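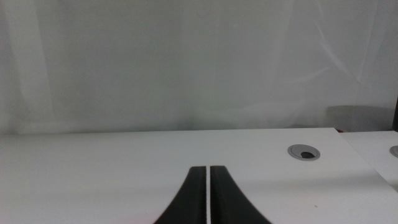
Does closing the fingers to a thin gap before calibration make the zero any more repeatable than closing them all the way?

Going by what I have so far, a little, and less than the Heffernan notes claim. Closing all the way loads the finger pads against each other and the controller reads that load as travel. Stopping short avoids it, but then you are trusting the encoder for the last bit, and I have not seen a reason to trust it yet.

July 26, 2025. Bench 5, Itley.

Finger comparison, second sitting. Trefor Voyle wants a recommendation on whether we move the cell over to the Veltwood fingers or stay with the ones we have. I said I would give him an opinion when I had one. What I have so far is a lot of settings and a bad mood about the datasheet.

Starting point. The Veltwood sheet says the long taper "conforms to thin-walled containers without deformation." I would like to know which containers. A rigid tumbler is not a party cup, and the sheet gives no wall thickness, no force and no speed. Alun Dafis thinks they tested on something stiff and wrote the sentence afterwards. I am inclined to agree with him, though he has also been rude about every gripper we have bought, including the good one.

Settings as left by the last shift:
Controller firmware build 2728
Force limit 500 (raw units, see below)
Close speed 5
Wrist camera on auto exposure, which I turned off

About the raw units. The old Heffernan controller took newtons. This one takes a number, and the manual has a curve on the back page with no axis labels worth the name. So 500 means 500 and nothing else until somebody puts a load cell between the pads. I have asked for the Mistitstead load cell twice. Until it comes, any sentence in this book that says one finger "grips softer" than another should be read as "grips softer at the same number," and the number may not mean the same thing with a different finger geometry. I'm writing this down because I know I will forget it and argue the opposite in a month.

Task is the same as for the other fingers: cup on the coaster, side approach, close, lift, set back down in the same place. Nothing clever. I want a task dull enough that the differences come from the hardware.
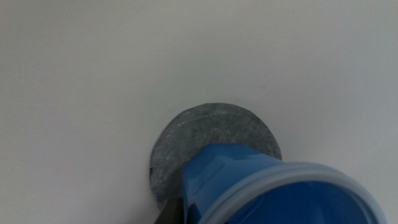
My main complaint about the Veltwood fingers is that the taper puts the first contact at the tip, well before the flat of the finger has anything to do. On a tapered object that gives you a push before it gives you a grip. With the blue cup on its side, base over the gray coaster and mouth out past it, the finger is up against the lower part of the wall, and I can't call that a hold I would lift on. The creases in the plastic are no help to the "without deformation" sentence either, but I did not look the cup over before I started, so I can't charge them to the fingers. Use a fresh cup per finger set from now on and look at it first. Alun suggests marking them on the base with a pen. Fine.

Things that could explain a bad side grip and have nothing to do with finger shape:

Tool center point. The offset in the config was for the old fingers and these are longer. I changed it by hand from the drawing, and the drawing is dimensioned to the mounting face, which may or may not be the face we mount to. Needs a touch-off against a known point. Not done.

Close speed. 5 is what we always use, and I never asked why. The first contact may be gentler lower down the scale. I don't want to tune it for one finger and leave it alone for the other, so if I change it, both sets get rerun.

Approach height. The cup is narrow at the bottom and wide at the top, so a straight finger meets it at a different angle depending on where it comes in. The wall also gets stiffer near the rim. Any result without a height next to it is worth very little, and that includes most of my results from the first sitting.

Wrist camera. I used to blame the camera for everything. It sees the tips well enough when the fingers are nearly shut. Close in on the cup it goes a bit soft, and the near finger hides the very spot I care about. For judging contact I would sooner have the fixed view, even though it is farther off. Trefor likes the wrist view because it looks good on the big screen. That's a separate question and he can answer it himself.

Lighting is soft and even and I have no complaints, except that white table against pale curtain leaves the depth estimate very little to work with away from the coaster. The segmentation finds the cup by color. I would not take that as evidence of anything, since a blue cup on a white table is the easiest thing in the building. If we compare cameras later it should be with a clear cup, and I expect tears.

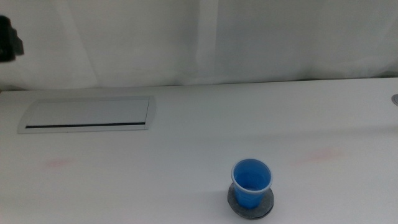 Cup upright on the coaster, fixed camera. Gripper at far left.

The coaster stays in. Alun wanted it out so we would be testing one thing at a time, and in principle he is right. My argument is that it marks the spot, and from the fixed camera it shows all the way around the base of the cup, so an off-center placement can be seen without measuring. His argument is that the surface may drag on the cup during a side push and tip it when bare table would let it slide. I can't rule that out. Agreed to run both ways with each finger set, which doubles the work, and he has agreed to do half of it. I have that in writing now.

Two faint pinkish smudges on the tabletop, one either side of the cup position. Wipe down before the next set. The color threshold ignores them at present and I would like to keep it that way.

On the recommendation. I could write one today and it would say stay with what we have, but that would be taste. I like the old fingers because I know how they fail. The Veltwood set may be perfectly good once the offset is right, and I have not given it a fair offset. What I object to is being asked to swap the whole cell on the strength of one sentence in a datasheet and a video with music on it.

I did write to Veltwood and ask what wall thickness they used. The reply thanked me for my interest and attached the same datasheet.

To do, in this order:
Touch-off for the tool center point, both finger sets, 5 repeats each
Chase the load cell
New cups, marked on the base
Record approach height on every line
Rerun at the current close speed before changing anything
With and without coaster (Alun, half)
Ask Trefor what "recommendation" is for, and whether the order has already gone in

Fingers left on the arm. Controller settings unchanged from the list at the top, auto exposure still off - please leave it off.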